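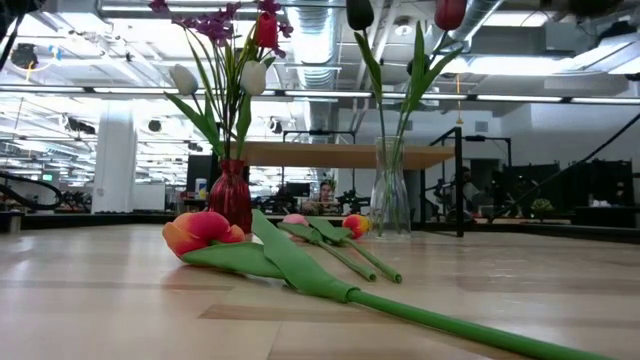

Tulipanes artificiales, el grande en rojo y amarillo.

1/ Hilo sobre plantar tulipanes en macetas, de los de verdad. Llevo cuatro otoños haciéndolo en un balcón que da al este y me lo preguntáis bastante.

2/ Bulbos: firmes y pesados, con la piel marrón más o menos entera. Si al apretar ceden, fuera. Este año compré 30 en Plundedico y descarté dos por blandos.

3/ Frío: donde el invierno es suave hay que dárselo en la nevera. Yo los tengo seis semanas en una bolsa de papel, lejos de la fruta – las manzanas y los plátanos sueltan etileno y estropean la flor dentro del bulbo.

4/ Maceta: honda y con agujeros. La mía tiene 30 cm de alto. Los bulbos van a unos tres cuerpos de profundidad, con la punta hacia arriba. En tiesto los pongo casi tocándose, más juntos que en el suelo.

5/ Sustrato: universal con un tercio de arena gruesa o perlita. Probé uno sin mezclar el segundo año y se me pudrió la mitad de la maceta. Riego al plantar y luego muy poco hasta que asoman las hojas.

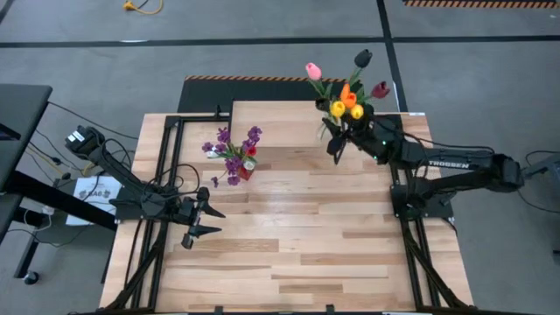

6/ Flor: en mi balcón abren en marzo. Si los queréis para jarrón, cortad cuando el capullo ya tiene color pero sigue cerrado. Agua fría y poca, cuatro dedos. En el jarrón siguen creciendo y se tuercen hacia la luz.

7/ Después: se quita la flor seca y se dejan las hojas hasta que amarilleen solas. De los 21 que guardé el año pasado repitieron nueve, y más pequeños. Tín Bùi los trata como planta de temporada y compra nuevos cada otoño. Yo sigo guardándolos.

8/ Me falta hablar de los pulgones. Lo dejo para otro hilo – este año han llegado pronto y todavía estoy con el jabón potásico.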